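Visit to the Manalastas test rooms, Bakthorpe

Report for the equipment planning group

Four of us went to Bakthorpe on a Tuesday in February: Eluned Nicholas, Mei Tran, Gwion Price and me. We arrived at ten and left just after three. The purpose was to see what a two-armed machine can do with food handling and small tableware before we put a figure in next year's budget. We were not there to buy anything and had told Manalastas so beforehand.

The building is at the far end of the trading estate, past the tyre place. Parking is free but the barrier needs a code, which came by text while we were sitting at it. Omprakash Goel met us at the door and stayed with us for most of the day. He looks after customer trials and had read our list of questions, so we did not have to start from the beginning.

The morning was spent in the meeting room on costs. Our working assumption had been that the arms would be the largest item and everything else would fit round them. Omprakash went through a typical order with us and the arms came to less than half of it. The hands are priced separately, as are the controller, the head camera, the stand, the safety scanner and the first year of support. Installation is charged by the day. Training is five days for up to three people, and a fourth person can sit in without charge if they do not need a login.

Gwion asked what customers most often leave out of their budgets. The answer was spare hands. Fingers wear, and a hand that has to go back to the workshop may be gone for several weeks. Manalastas suggests holding one spare of each side, left and right, as they cannot be swapped over. We had allowed for no spares at all. Cables are the other regular expense, though a small one, and they can be changed on site with ordinary tools.

Lead time is 18 weeks from a signed order. Kukovitz, whose quotation we already hold, says less than that but does not include delivery or customs in its count. Eluned is going to ask them for a date to the door so that the two can be compared properly.

We also asked about leasing. There is a three-year lease with the option to buy at the end. It works out dearer overall but would come from the running budget and not from capital, and that may suit us given how the capital round went last time. The lease does not cover damage to the hands. Mei has the full terms.

Lunch was sandwiches in the canteen, where we were joined by Hjalti Brynjólfsdóttir, who plans the trial room bookings. She told us the rooms were booked 77 days ahead and that customers wanting a trial with their own items should send them in at least a week before. Anything perishable has to come on the day. She also gave us a sheet of room sizes and power needs, which answered several points on our list. An ordinary supply is enough for one station. Our store room would need one more double socket and a better network point, and Gwion thinks both can be done by our own people.

After lunch we went through to the trial rooms. They are plain and fairly small, and it was useful to see how little building work had gone into them.
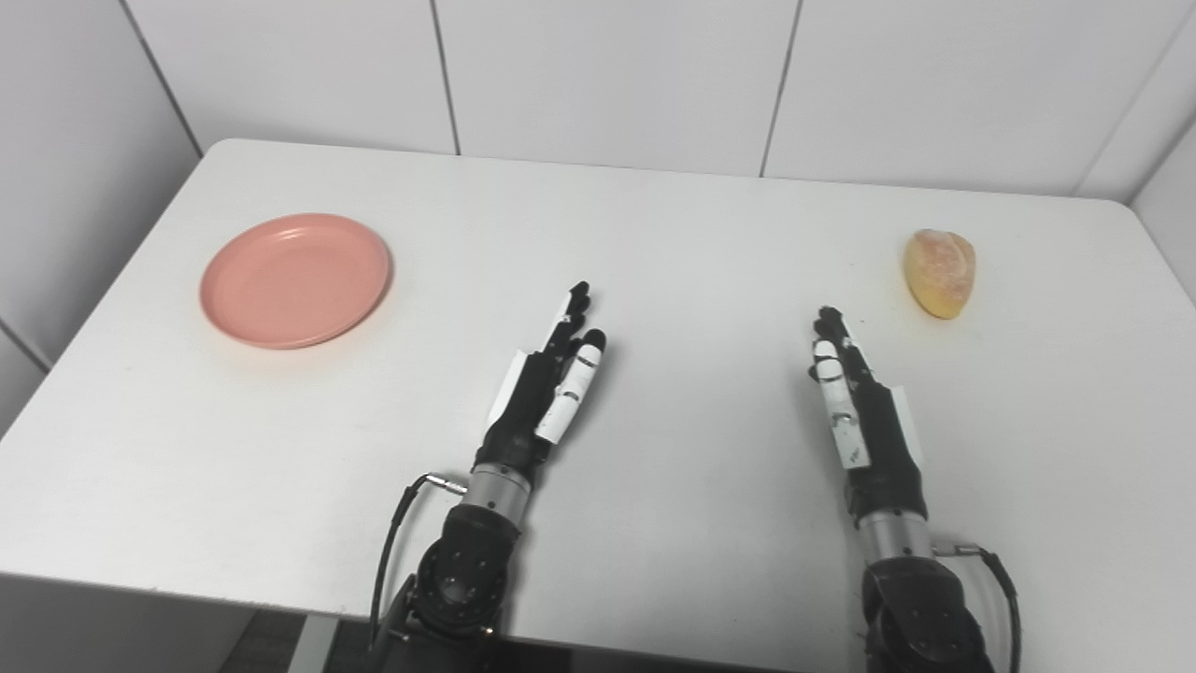
Floor space and furniture are the part of our budget with the least detail, so we spent some time on them. We had put down a sum for a purpose-made bench with fixed trays, based on the drawing from Tesov. Mei now thinks this can wait. The work at Bakthorpe was set out on a white table with rounded corners, with a pink plate towards the left, a bread roll well over to the right and clear surface between them, and both hands reaching in from the near side. Our own trays and rolls would take up more room than that, but a plain table of a decent size would do for the first stage. I have moved the bench money to a second-year line.

Eluned raised the question of the hands themselves. A full hand with four fingers and a thumb costs a good deal more than a simple two-finger grip, and for much of our work the simple grip may be enough. Omprakash did not argue with this. He said customers with one or two fixed items usually take the grip, and those whose items change from month to month usually take the hands. Ours change with the menu. We agreed to price both and to list our items by shape and weight before deciding.

Cleaning was less clear. The hands can be wiped down but not washed, and gloves are sold for food work at 452 pounds for a box of pairs. How long a pair lasts would depend on use, and we were not given a figure. I have asked for one in writing.

Points to follow up before the budget meeting:

Eluned - door-to-door date from Kukovitz, and a price for the two-finger grip from both suppliers.

Mei - comparison of lease and purchase over three years, with spare hands included in each.

Gwion - socket and network point in the store room, and whether the door is wide enough for the stand when crated.

Me - glove life, and a trial booking with Hjalti. We should ask for a morning slot, as the drive back in the afternoon took nearly twice as long as the drive there.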